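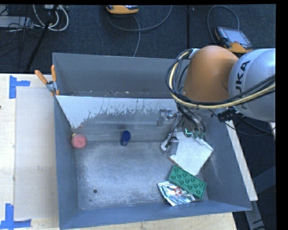
A KUKA arm over the big gray bin.

So I finally made it to the Tralcombe open day, after two years of saying I would and then forgetting until it was over. I went with my neighbor Ashley Dawber, mostly for the paper mill, and we left with sore feet and far too many notebooks.

We got there a little after 9 in the morning and the parking lot was already packed (go early, seriously!). The walk up to the old mill takes you along the creek, and in October the maples along there are ridiculous. I must have stopped five times.

The mill tour is the thing to do. Our guide was Roswitha Stüber, who has been making paper there for 40 years and talks fast, so stand near the front. She let us pull our own sheets from the vat, and mine came out thick on one side and see-through on the other. Ashley's was perfect, of course. You leave your sheet to dry and pick it up at the end of the day, and I almost drove home without mine.

Lunch was at the Lekota stand by the gate. Get the potato dumplings with brown butter! The soup was fine, a bit salty. Lines were long at noon but had cleared out by the time we went back for plum cake, and yes, we went back for plum cake.

Skurkis, the bookbinders, had their doors open across the yard, and we spent way longer in there than planned. They do a little stitching class, no sign-up, and you keep the booklet. The room upstairs gets stuffy, so wear layers. I bought two blank books in a dark green cloth and I'm already scared to write in them.

We skipped the talk on watermarks, which I'm a little sorry about, and caught the last shuttle back down to the lot with our damp paper on our laps.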